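Housekeeping Skills 1, Unit 4: Bottles and Handles
Instructor: Eusebio Yupanqui

Read before Monday's practice. Bring the Plimik workbook.

Bottles with a handle at the top are carried by the handle, fingers wrapped all the way around. When the bottle goes to someone else, the giver keeps the handle and the receiver takes the lower middle of the body. The giver lets go last. Do this over the table, never over the floor or across a walkway.

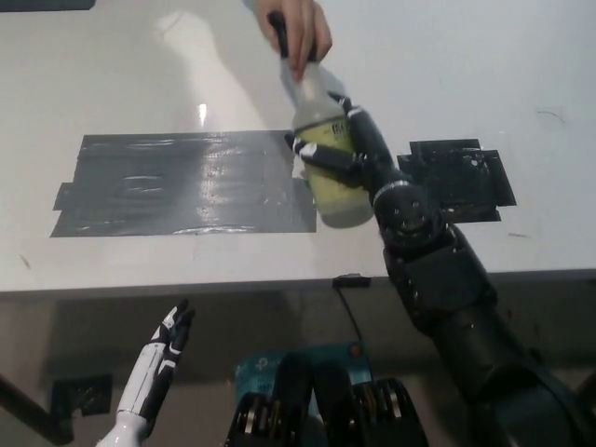 The liquid moves to the low side when the bottle tilts, so the weight shifts during the pass. A part-filled bottle shifts more than a full one. Wait for it to settle before you set it down.

Surfaces: white tabletops show drips well but glare can hide clear liquids. Check from two sides. Tape on a table traps liquid in its creases. Wipe along the strips and press a dry cloth on the edges.

Labels: turn the label toward you before pouring. If you can't read all of it, don't pour.

Practice: 14 passes per pair, then switch roles. Record spills on the Teseo sheet, page 2.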